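4. 실습 수업의 운영과 관찰

4.1 수업의 구성

본 절에서는 양팔 조작을 주제로 한 학부 실습 수업 Osden의 운영 과정을 기술한다. 수업은 3월에 시작하여 14주 동안 진행되었다. 수강생은 네 개의 조로 나뉘었으며, 각 조는 같은 작업대를 정해진 시간에 교대로 사용하였다. 로봇을 처음 다루는 학생이 많았기 때문에 첫 주부터 학습 모델을 소개하는 방법은 택하지 않았다. 학생들은 먼저 원격 조종으로 직접 시연을 수행하고, 그 다음에 자신이 만든 기록을 읽는 연습을 하였다.

원격 조종과 기록에는 수업용으로 작성한 소프트웨어 Cruickshank를 사용하였다. 이 소프트웨어는 관절 각도, 그리퍼의 개폐 명령, 그리고 각 카메라의 영상을 같은 시간 축 위에 저장한다. 초기 판에서는 영상과 관절 기록 사이에 시간 차이가 있었고, 한 조가 이 문제를 보고하여 수정하였다. 수정 이전의 기록은 본 절의 분석에서 제외하였다. 작업대의 조명과 카메라의 위치는 조가 바뀔 때마다 확인하도록 하였으나, 확인 절차를 얼마나 엄격하게 지켰는지는 조마다 차이가 있었다.

4.2 과제와 기록의 규모

주요 과제는 얇고 휘어지는 재료를 두 팔로 다루는 것이었다. 단단한 물체를 한 팔로 옮기는 과제는 준비 과제로만 사용하였다. 얇은 재료는 누르는 힘과 방향에 따라 모양이 달라지므로, 학생이 조종한 내용과 실제로 일어난 변화를 구별하여 기록해야 한다. 우리는 이 구별을 연습하는 것이 본 수업의 목표에 적합하다고 판단하였다.

수업 기간에 저장된 시연은 모두 1586개이다. 그중 1000개가 넘는 시연에 학생들이 직접 구간 표지를 붙였다. 구간 표지는 접근, 접촉, 변형, 해제의 네 종류로 정하였다. 표지의 정의는 한 쪽 분량의 지침서로 배포하였으며, 학생들의 질문을 받은 뒤에 두 번째 판을 작성하였다. 표지가 없는 나머지 시연은 조종 연습의 기록으로 보관하였고, 학습에는 사용하지 않았다.

그림 2. 손목 카메라에서 본 붉은 시트와 그리퍼. 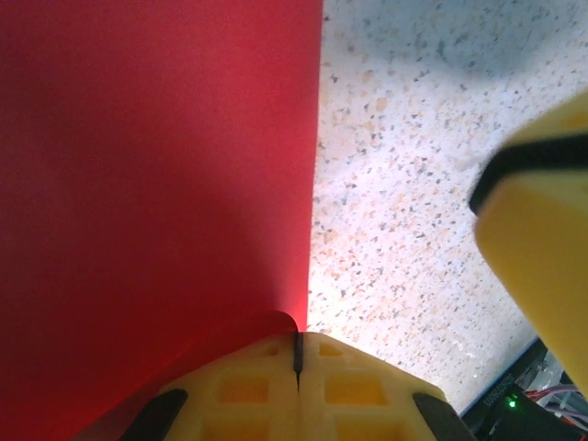 학생들이 가장 어렵게 느낀 구간은 접촉의 시작이었다. 지침서의 첫 번째 판은 접촉을 "그리퍼가 재료에 닿은 상태"라고만 정의하였는데, 같은 시연을 읽은 두 학생이 서로 다른 시점을 선택하는 일이 자주 있었다. 어떤 학생은 패드가 재료의 경계에 도달한 시점을 골랐고, 다른 학생은 재료의 모양이 처음 변한 시점을 골랐다. 그림 2와 같은 장면이 이 차이를 잘 보여 준다. 시트의 오른쪽 가장자리는 거의 곧게 내려오지만 그리퍼 바로 위에서는 작고 둥글게 말려 있으며, 이 한 장만으로는 시트가 단순히 들린 것인지 이미 집힌 것인지 결정하기 어렵다. 이러한 논의를 거쳐 두 번째 판에서는 모양의 변화가 보이더라도 앞뒤의 영상과 그리퍼의 개폐 명령을 함께 확인한 다음에 접촉 표지를 붙이도록 하였다.

표지의 차이를 줄이기 위한 토론은 조별로 진행하였다. 먼저 한 시연을 각자 읽고, 선택한 시점을 서로에게 공개한 후에 그 근거를 말하게 하였다. 교수자는 정답을 먼저 제시하지 않았다. 토론에 예상보다 긴 시간이 필요하였으므로 후반부에 계획한 과제 하나를 생략하였다. 이 결정에 대해서는 학생들의 의견이 나뉘었다. 조종을 더 하고 싶었다는 의견이 있었고, 반대로 자신이 만든 자료의 문제를 이해하게 되었다는 의견도 있었다.

4.3 두 팔의 역할 분담

후반부의 과제에서는 두 팔의 역할을 학생들이 스스로 정하였다. Onex라는 이름을 사용한 조는 한 팔이 재료를 고정하고 다른 팔이 모양을 바꾸는 방식을 선택하였다. 다른 조들은 두 팔을 거의 동시에 움직이는 방식을 먼저 시도하였다. 동시에 움직이는 방식은 시연의 길이를 줄일 수 있지만, 조종하는 학생이 두 그리퍼를 동시에 주시해야 하는 부담이 있다. 특히 두 그리퍼가 작업대의 중앙에 모이면 대상물의 일부가 그리퍼에 가려지기 때문에, 고정 카메라의 영상만으로는 접촉의 여부를 판단할 수 없는 경우가 생긴다(그림 3).

그림 3. 작업대 중앙의 붉은 대상물 쪽으로 모인 두 그리퍼.
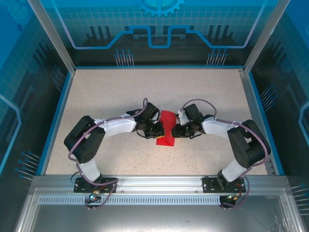

역할을 먼저 정한 조에서는 조종 중의 대화가 짧아지는 경향이 있었다. 한 학생이 고정하는 팔을, 다른 학생이 움직이는 팔을 맡으면 각자가 책임지는 구간이 분명해진다. 다만 고정하는 팔을 맡은 학생은 기다리는 시간이 길었고, 이로 인해 역할을 바꾸어 달라는 요청이 있었다. 우리는 시연의 묶음이 끝날 때마다 역할을 교대하도록 규칙을 정하였다. 교대 직후의 시연은 움직임이 고르지 않은 경우가 많았으나 제외하지 않고 그대로 보관하였다. 초보자의 조종에 나타나는 변동도 이후의 분석에서 의미가 있을 수 있다고 보았다.

가림 문제에 대해서는 표지를 붙이는 순서를 변경하였다. 학생들은 먼저 고정 카메라의 영상에서 두 팔의 전체적인 움직임을 읽고, 그 다음에 손목 카메라의 영상에서 접촉의 시점을 찾았다. 두 영상의 판단이 일치하지 않으면 시연에 "불확실" 표시를 추가하고 이유를 한 문장으로 적었다. 이 문장들은 표지 자체보다 더 유용한 경우가 있었다. 예를 들어 패드의 위치는 잘 보이지만 재료의 뒷면을 볼 수 없다는 기록이 여러 조에서 반복되었으며, 이것은 카메라 배치를 다시 검토하는 근거가 되었다.

4.4 자료의 정리와 제한점

수업이 끝난 뒤 시연과 표지를 Flekberg라는 이름의 저장소로 옮겼다. 각 시연에는 과제의 종류, 역할 분담의 방식, 표지 지침서의 판 번호를 기록하였다. 첫 번째 판으로 표지를 붙인 시연 중 일부는 두 번째 판에 따라 다시 읽었지만, 전체를 다시 읽지는 못하였다. 따라서 판이 다른 표지를 서로 비교할 때에는 주의가 필요하다. 본 논문에서 사용한 자료는 2026년 9월 21일에 정리한 상태를 기준으로 한다.

본 수업의 관찰에는 몇 가지 제한이 있다. 조의 구성은 학생들의 시간표에 따라 정해졌으므로 조 사이의 차이를 역할 분담 방식의 효과로만 해석할 수 없다. 또한 접촉력을 직접 측정하는 센서를 사용하지 않았기 때문에 접촉 표지는 영상과 명령 기록에 대한 학생의 판단에 의존한다. 구간 표지의 일치도를 계산한 방법과 그 결과는 다음 절에서 다루며, 불확실 표시가 있는 시연은 별도의 항목으로 나누어 보고한다.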